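Taking a school group to a robotics open day – what should we expect?

Posted in Visits and Outings by Toom171

I run an after-school club and we have places booked at the Plendero open day. The confirmation email says there will be a "tabletop handling demonstration" and not much more. I have 39 kids coming, ages 10 to 13. Is it worth the bus ride for that age? Can they see anything from the back? And do they get to touch any of it? I asked the front desk and was told to check the web page, but the page only has the parking map.

Edited to add: we are in the afternoon group.

3 replies

briltov_parent
We went in September. It was fine. Bring snacks, the vending machine only took coins.

Wanik
I helped out at the last two open days, so I can fill in some of this.

They will split a group your size. Only 4 kids stand at the table at one time, behind a line of tape, and the rest watch a screen on the wall that shows the view from the camera at the wrist. The screen is the better seat for most of them. At the table, the arm blocks a lot of what you came to see.

The demonstration is picking things up and putting them down. It is slow. The operator talks through each step and repeats a move if somebody asks. Kids who have seen robot videos online may expect more speed – I would tell them on the bus that it moves at a careful pace.

What they see on the screen looks like this:
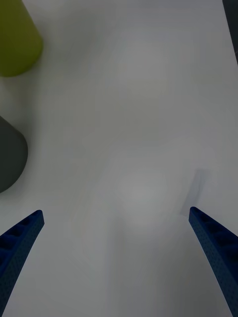 Wrist camera view, gripper open over the table.

The blue fingers have little hollow pockets near the tips, and the kids always ask about those, so let them save it for the question time at the end. No touching the arm. There is a spare finger that gets passed around, and you should ask for it if they forget.

The session runs in the small hall on the ground floor. There are no chairs, but there is a bench along the back wall if any of your group can't stand for long. The restrooms are on the other side of the building, so go before you start.

For 10 and up I think it is worth it. Under that I would skip it.

Plainview3526
Can't speak to the robot part, we left before it started. The bus lot fills up early and the overflow lot is a long walk with no sidewalk for part of it. Have the driver drop everyone at the side door and park after. Also the sign-in sheet wants a phone number for each adult, so have those ready.

I think the afternoon groups get a shorter talk than the morning ones, but that may have changed. Call and ask for the events desk, not the front desk.

Comment from Toom171
Thanks, this is what I needed. I called the events desk and the talk is the same length for both groups now. They also said we can send in questions ahead of time, so I will have the kids write some down this week. I'll tell the driver about the side door.

Last activity: Monday, December 12, 2022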